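**Gandumora** is a proposed rotating space settlement, and the name of the design study that describes it. The study was led by Meenakshi Kotian and Venkatesh Poojary and first presented at a public workshop in Brirnbridge in April. It describes a ring-shaped habitat for 293 permanent residents. No part of it has been built.

## Design

The plan calls for 16 housing sections joined by a single corridor, with farms on the inner decks. Spin would provide a sense of weight. The authors say the ring could be assembled in seven years, though the study gives no launch schedule and leaves the cost of shielding to "later work." 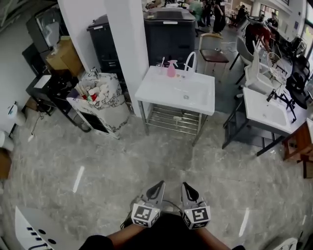 Food supply is treated in more detail. The crop tables assume steady harvests from the first season, a claim that rests on one greenhouse trial run by the firm Nendix. That trial lasted 103 days and covered leafy greens only - a thin basis for feeding a town.

## Reception

Science fiction readers were kinder to Gandumora than engineers were. The novelist Malathi Kaimal set her book *Meireles* on a similar ring and has praised the study's attention to schools and local courts. Murali Kurian, a structural engineer, wrote that the load figures were "borrowed from older papers and not checked again." The authors promised a corrected appendix, which has not appeared.

Pavithra Iyengar has questioned whether the project should be called a settlement plan at all. In her view it belongs with the illustrated futures of earlier decades, which also had firm timetables. 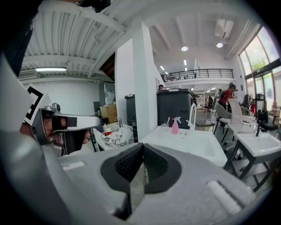

*A hand-held gripper, with a second one at left bearing a black-and-white marker panel.*

## Later versions

A shorter edition drops the seven-year estimate without comment. It keeps the resident count and the greenhouse data.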